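小物かご(こものかご)

カテゴリ: 生活用品 | かご細工 | 収納 | 編み組み

小物かごは、鍵や文房具、積み木、糸玉といった手まわりのこまごまとした品をまとめて入れておくための、浅めのかごの総称である。蓋をもたず、卓上や棚の上に置いたまま使うものを指すことが多い。形は長方形、円形、楕円形などがあり、なかでも長方形のものは棚に並べたときに隙間が出にくく、昔から家庭でも店先でも親しまれてきた。

素材には籐、柳、竹、あけび、水草のほか、紙を撚った紐や樹脂の帯も使われる。丸い芯をそのまま編むものと、平たく裂いた材を編むものとでは表情がずいぶん違い、後者は面がなめらかにそろって、底に置いた品が傾きにくい。平たい材を縦横に交互にくぐらせる編み方は、日本では網代や市松、四つ目などの名で細かく呼び分けられる。目を詰めて編めば小さな品がこぼれず、目をあければ軽く仕上がるので、どちらを選ぶかは、結局のところ何を入れたいかによるのである。

縁の始末は、かごの寿命を左右するたいせつな部分である。編み終わりの材を内側に折り込み、別の材を巻きつけて丸く仕上げたものは手当たりがやさしく、子どもが縁をつかんで引き寄せても指を痛めにくい。側面をわずかに外へ開かせる形も好まれ、手を入れやすいうえに、上からのぞいたときに中の品がよく見渡せる。

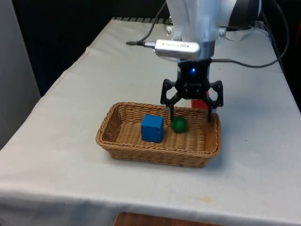

子どものいる家では、積み木やボールの置き場所としての出番がとりわけ多い。四角い積み木は平らな底によくなじむが、ボールのほうはかごを持ち上げるたびにころころと動くので、深さにいくらか余裕のあるものが向いている。あまり欲張って詰め込まず、片側をあけておくと、次に入れるものの場所に困らない。布を敷いた机に置けば天板に擦り傷がつきにくく、編み目の角が当たる音もやわらぐ。

かご細工の愛好家として知られるYee-man Pengは、小冊子『Pelsteadのかご』のなかで、自宅で使ってきた41個の小物かごを用途ごとに紹介している。台所に置いたもの、裁縫箱の代わりにしたもの、孫の玩具を入れたものと話はのんびり続き、同じ寸法のかごでも、置かれる部屋によって傷む場所が違うという観察は、読んでいてなるほどと思わせる。初版は500部で、のちに工房Bivtonが短い手入れの手引きを添えて再刊した。

手入れはさほど難しくない。ふだんは柔らかい刷毛で編み目のほこりを払い、汚れが気になるときは固く絞った布で拭いて、風の通る日陰でよく乾かす。直射日光に長く当てると材が割れやすくなり、反対に湿気のこもる戸棚ではかびが出る。Bivtonの手引きでは、11月ごろの空気の乾いた時期に中身をすべて出し、縁のゆるみを確かめることを勧めている。巻き材がほどけかけていても、早いうちなら細い材を足して巻き直せる。

関連項目として、脱衣かご、買い物かご、文庫箱、玩具箱がある。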